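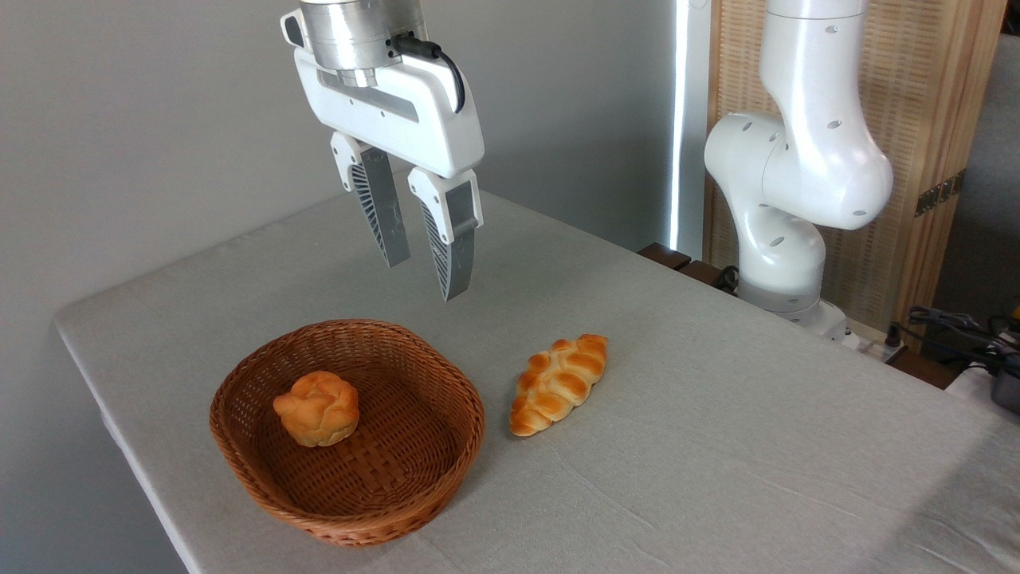 Household Linen Swap Returns to Stinen Hall

August 22, 2023

The linen swap is coming back to Stinen Hall next month, and drop-off opens this week. Residents of Flumard and the streets on the east side of the creek can bring in tablecloths, napkins, towels, sheets, curtains and blankets, and take home the same number of items in return. There is no charge and no need to sign up.

The last swap was held in May. We took in 1,410 items over the drop-off period and 1,000 of them found new homes on the day. Most of the rest went to the animal shelter on Shim Road, which uses old towels and blankets for bedding. A small amount was too worn for anyone and was sent for rag recycling.

Tablecloths were the surprise last time. They were gone within the first hour, and several people asked whether we could get more. If you have one folded up in a drawer that never fit your table, please bring it. Round ones are especially wanted. Fitted sheets are the opposite. We still have a shelf full of them, mostly twin size, and would like to see those go before taking in many more.

What to bring

Everything should be washed and fully dry. Small stains and mended spots are fine, but please pin a note to the item so the next person knows. Pairs and sets should be tied together with string or ribbon. Tape leaves marks on cotton and we spent a long time in May picking it off.

Please write the size on a slip of paper if you know it. For tablecloths and curtains, length and width in inches is enough. For sheets, the bed size will do.

We can't take pillows, mattress pads, electric blankets or rugs. The hall has no space to store them. Relik Thrift on the corner of Mill Street takes rugs in good condition and will pick up larger ones if you call ahead.

How it works

When you drop off, you get one paper token per item, up to 30 tokens per household. A set of napkins counts as one item, and so does a pair of curtains. Bring your tokens on swap day and hand them in at the door as you leave. Tokens from May are still good. If you have lost yours, ask at the desk and we will look for your name on the sheet.

Anyone who has nothing to give but needs linens can ask for tokens at the desk. We set aside 100 for this in May and used nearly all of them, so we will put out the same number again.

Drop-off is in the side room at Stinen Hall, through the door by the bike rack. The front entrance is closed while the steps are being repaired. There is a ramp at the side door and two short-term parking spaces next to it. Please don't leave bags outside when the room is closed. It rained on a pile of them last spring and all of it had to be washed again.

On care of older cloths

A few people asked how to get yellow fold lines out of cotton that has been stored for years. Soak the cloth overnight in cool water with a little oxygen bleach, then wash it as usual and dry it flat or on a line. Check a corner first if there is any colored stitching. Heavy creases come out more easily if you iron the cloth while it is still damp, working from the middle outward.

Comments

I have three round tablecloths, 60 and 70 inch. Will drop them off tomorrow after work.

Do crib sheets count the same as regular sheets?
 
Reply from the newsletter: Yes, one token each.

Got a beautiful set of blue napkins in May and have used them every week. Thank you to whoever brought them.

Is the side door wide enough for a double stroller? Had trouble at the front last time.

Contact the newsletter desk at Stinen Hall | © 2023 Flumard Neighborhood Newsletter | Back to top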